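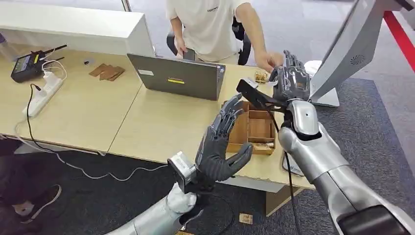
Poltance founder interviews – read me first

Hi! I'm Ayuba, and I put this folder together while I was running the small-business podcast at Lesatard. It has transcripts of 90 interviews with people who started something from scratch (bakeries, a van repair shop, two rival dog groomers on the same street) and were willing to talk about money on the record.

What's in the folder

transcripts – one text file per interview, named by episode number
guests.csv – trade, years in business, first job, number of staff
topics.csv – my own tags, 179 of them, and yes, I got carried away

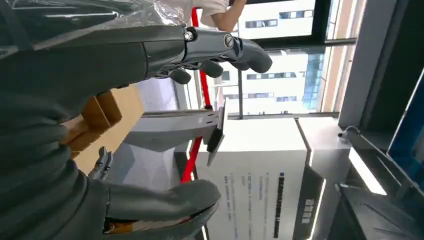
Cardboard box between two robotic hands

The tags are the messy part. I started with "hiring" and "first hire" as separate things, then mixed them up for most of February, so search for both. Episodes 4 and 9 are missing their opening minutes and start in the middle of an answer.
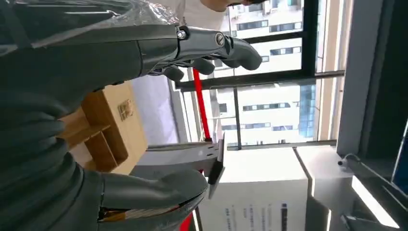

Robotic hand beside a wooden box

Guests saw their transcript before it went in, and a few asked me to take out rent figures or a supplier's name. Those spots are marked [removed]. Please don't try to fill them in!

You can use the text for teaching or research. If you want to quote a guest by name in something you're selling, write to me first and I'll pass it along. Typos are welcome too – I fix them in batches, usually late at night, and add a line to changes.txt when I do.

Ayuba Amissah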